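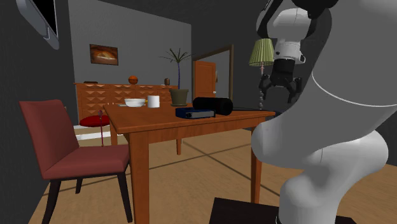 Should a home arm stand on the table it works at, or on the floor next to it?

Put it on the floor next to the table, on its own heavy pedestal, so the table can wobble all it likes and the arm's zero stays where you set it.

That's where I've landed after a winter of going back and forth, and I'd love for you all to poke holes in it before I buy steel. The plan is a full-size arm in my den, picking up shop odds and ends from the big wooden table and sorting them. I've been building the room in Plunach first (still learning it, my door is tilted in half my views and I can't find out why) and the pedestal in there is just a dark box so far. The real one gets welded at Stesine, the shared shop where I rent a locker.

What I have so far:

- pedestal: box section, 500 mm tall, top plate drilled to match the arm's flange
- gripper: two fingers, black, set to point straight down for picks
- test objects: bowl, cup, a black cylinder lying on its side, and one blue tool that is the most awkward thing I could find to grab
- a Salian control box, second hand, which I haven't opened yet

I'm so excited about this one. Fire away!

**tallow_and_tin**

---

### gearlash_gus

Love it. Floor mount is right. My first arm was clamped to a desk and every time it stopped hard, the desk moved a hair and my pick points went with it. I spent weeks blaming the motors.

One thing though. That lamp stands awfully near the wrist. Even if it clears in that pose, swing the base joint a little and you'll be buying a new shade. Move the lamp before you move the arm.

### tallow_and_tin

Ha, fair. The lamp can go by the other wall. It's a hideous lamp and I'm fond of it.

### mkotian

Murali Kotian here, I run the welding bench at Stesine so I may be the one holding the other end of this pedestal.

I'm going to disagree a bit. A floor pedestal is great if the floor is great. You've drawn plank seams running under everything. If those are real boards over joists, the pedestal will rock along with the boards and you've only traded one wobble for another. Either tie it down into a joist or make the foot a lot wider than the top. I'd want a plate under it that spans at least two joists, and leveling feet at the corners.

Also, 500 mm sounds low for a table that size. Measure from the shoulder down to the tabletop before we cut anything.

### tallow_and_tin

Real boards, yes, over joists. I had not thought about the boards moving on their own. Okay, wide foot goes on the list. And I'll measure the shoulder height properly tonight, I think I took it from an old drawing.

### hexkey_hoarder

Or skip the pedestal and bolt to the wall? I've had a small one on a wall bracket for years. It keeps the floor clear and you can vacuum.

### mkotian

A small one, sure. On a den wall with drywall over studs I wouldn't hang anything with links that thick. Please don't.

### hexkey_hoarder

Mine is on block, so I'll give you that. I still say people reach for a pedestal out of habit.

### ppanicker

Can I ask about the grabbing side? I think everyone is solving the stand and the hard part is on the table. The cylinder is easy: come in from above, fingers across it, close. The blue thing is where you'll have fun. It has a curve on one side and a flat plate at the end, and the place I'd want to grip depends on which way around it has been left. How many trials have you run?

— Prakash Panicker

### tallow_and_tin

200 on the cylinder so far and 200 on the blue one, all in sim. The cylinder went well enough that I stopped watching. On the blue one the fingers keep landing on the thick curved part and sliding off toward the plate. I've moved things around the table and put the view up high so you can see how it was left at the start of the last batch.

It's hanging a little past the edge here, on the side by the arm, and I did that on purpose. My kid leaves things like that all the time, so the arm had better cope. Fingers are open and waiting off to the side.
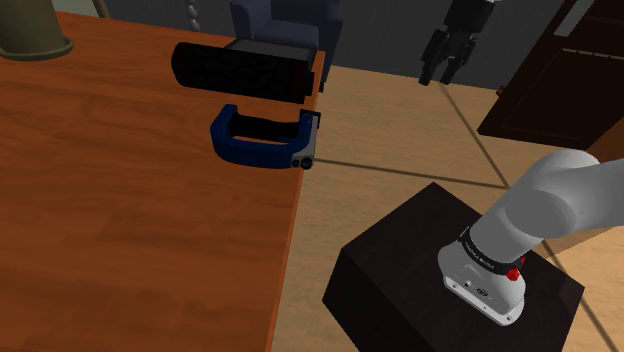 ### gearlash_gus

Oh, that's a mean one. With the end over the edge like that, if you push down at all on the overhanging part you'll tip it onto the floor. I'd go for the curved part from the inside and drag it a couple of inches toward the middle first, then regrip.

### ppanicker

Dragging is how I'd do it too, though I'd use one closed fingertip and no grip at all. Push it inward from the edge side, let it settle, look again, then plan the pick. Two slow steps will beat one clever one.

I'd also soften the fingertips. Russtead pads are what I use at home, the plain gray ones, cut to fit with scissors. In sim you can fake it by raising the friction, but be stingy with that number or you'll fool yourself.

### gearlash_gus

Not sold on pushing with a closed finger. The edge side is the side nearest the pedestal, so the arm has to fold in tight to get behind the tool and then push away from itself. Try the pose before you fall in love with it. Mine would hit a joint limit there.

### tallow_and_tin

I just tried it by hand in the viewer and Gus has a point, it gets cramped near the base. It does reach if I raise the wrist first — barely. Moving the pedestal back a few inches opens it right up, and the far corner of the table is still in range. So that may be the fix for both problems?

### mkotian

Check which joists that puts you over. Then send me the foot drawing.

### hexkey_hoarder

How much time are you giving each batch, by the way? My laptop cries at anything over 2,000 runs.

### tallow_and_tin

I let them go overnight. Next one is all blue tool, random angles, pedestal moved back, friction left alone. I'll post numbers for dragging and pushing side by side so you two can argue properly.

Murali, shop night on 23rd March if the bench is free? I'll bring the drawing and the flange template, and I need to borrow the good punch for those small holes.

### mkotian

Bench is free. Bring the real shoulder height too.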